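Corner Grocers List: Message Archive
Subject: Re: [cornergrocers] Chip shelf looks like a landslide by noon
Thread: previous | next

Hello Zulema, and hello everybody,

I've been meaning to answer this since it came through and then we had the freezer man in, and then my sister and her boys, so please forgive me if you've already solved it and moved on to worrying about cereal. I'm leaving your whole message in so that people who joined lately can see what you asked.

Zulema Durán wrote:
> Dear all,
> I have an 8 foot run of chips across from the register and I can't
> keep it looking decent for even half a day. I fill it before we open
> and it looks lovely. By noon the bags in front have slid down on their
> bellies, the ones behind have flopped sideways, and there's a gap in
> the middle where you can see clear to the back. I've tried laying them
> flat like magazines, which holds up better, but then nobody can see
> what they are, and I swear we sell fewer. I've also tried packing them
> in so tight they couldn't fall if they wanted to, and last week a lady
> pulled one out and four more came with it and one of them popped.
> Is there a knack to this? Do I need to buy something? I have a little
> money put by for fixtures but I'd sooner spend it on the awning.
> Also, how do you all sort them? By color, by flavor, by brand? My
> nephew did mine by color while I was at the dentist and I can't decide
> whether I like it.
> Thank you for reading, and thank you for the soup advice in May, it
> was a success.
> Zulema

First of all I'm so glad about the soup!

Now, chips. We've had the store here in Waltow long enough that I've filled that shelf more times than I've made my own bed, and I still fuss over it. A chip bag is a pillow with hardly anything in it, and the bottom is the only part that wants to stand up, and it only wants to if you help it. So before a bag goes on the shelf I hold it by the top seam and give it one gentle shake, to get the chips down to the bottom, and then I pinch the bottom corners out so it has a bit of a foot to sit on. It takes a second per bag once your hands know how. My husband thinks I'm being precious about it, but then my husband's chips fall over.

After that it's a question of how many go in. You've found out both wrong answers already, and so did I, and so I think did everybody on this list who's been at it a while! What works for me is to fill each row until the bags touch and lean back just slightly, then take one out. That one bag's worth of slack is what lets a customer get her fingers around the front one. If the bag crackles and fights when you pull it, there's still too much in there, so take out another and put it back in the carton. I know it hurts to carry stock back to the storeroom when there is air on the shelf you could put it in, but broken chips are worth nothing to anyone except the birds.

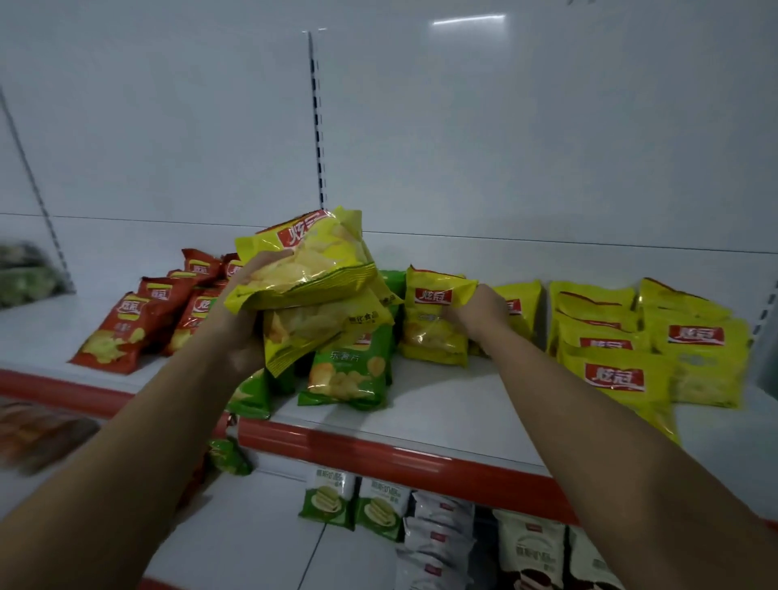 The sorting question is one I have strong feelings about, so get yourself a coffee. I'm on your nephew's side, up to a point. Color first, all the bags of one color standing together in their own block, facing out, with the name where a person can read it. People shop for chips from six steps away and they are looking for "the red ones," they truly are, especially the kids. It matters most when you have one brand in several colors and the same logo on nearly everything, like the 炫冠 bags with that logo on both the red ones and the yellow ones, when the color is doing all the work of telling them apart. Where the colors meet is where it goes wrong. You get a green bag wedged down low near the edge, or one hanging below the front lip where the next person's sleeve will have it on the floor, and a red one in front tipping forward, and before long it all looks picked over even with plenty of stock on it. When I tidy, I start at those borders and leave the middles of the blocks alone. I also work with both hands, lifting a couple of bags clear with one so that I can set things straight with the other, and I take hold near the top of the bag as much as I can, where there's more air and less chip to crush.

Within a color I don't sort any further unless there are two sizes. If there are, the big ones go behind and the little ones in front, or else the little ones vanish and you find them at inventory, stale, and feel terrible. I found a whole row like that one year behind the big bags and I was cross with myself for days.

About laying them flat: I wouldn't give it up altogether. I keep one flat stack at the far end of the shelf, layered up like bricks, of whatever sells fastest. It props up the last standing row like a bookend, and when a hole opens in the middle of the morning you have your refills right there and don't have to leave the register for long. Just don't stack it so high that the bottom bags take the weight. I go by feel. If the bottom one has gone stiff as a drum, the stack's too tall.

As for buying something, please keep your money for the awning, at least until you've tried cardboard. The dividers at the Brynjólfsdóttir store over in Skirkach are the nice clear kind with springs behind, and they're very handsome, but she told me she paid 70 dollars for the set and two of the springs went in the first winter. Mine are cut from the sides of the cartons the chips come in, folded into an L and taped to the shelf floor, with the fold 5 inches back from the front so they don't show. You want them tall enough to come halfway up the bag. When one gets tatty you throw it out and there's always another carton. I put one between each color and one more at the open end. I think it's the best free thing in my store.

One more thing, and then I'll let you go. Check your shelf with a level, or a marble if you haven't got a level. We had a chip shelf in the old place in Jorach that slid forward no matter what I did, and I blamed the bags, and I blamed the customers, and I blamed the heat, and all along the back brackets were sitting one notch higher than the front. I had put up with it for 29 months. My brother-in-law fixed it while his tea was still hot. Ever since then I like the front edge to be the tiniest bit higher than the back, hardly enough to see, and the bags settle themselves backward.

And do your tidying little and often. I do ours when the school bus has been by, and again before supper, and it's a couple of minutes each time. If I save it all up for closing I end up taking everything off and starting over, and I'm too tired by then to do it nicely.

Do write back and say how the cardboard goes, and what you decide about the colors. And if anybody has worked out what to do with the tall tubes, which roll right off the minute they tip over, I would love to hear it, as I've got them in a dish rack at present and it's not a good look.

Much love from all of us in Waltow, and a hug for the nephew,

Your chip lady

P.S. On the bag that popped, our distributor does give credit for those if you keep the empty bag and show it to the driver. It's worth asking yours. I keep a shoebox under the counter for them.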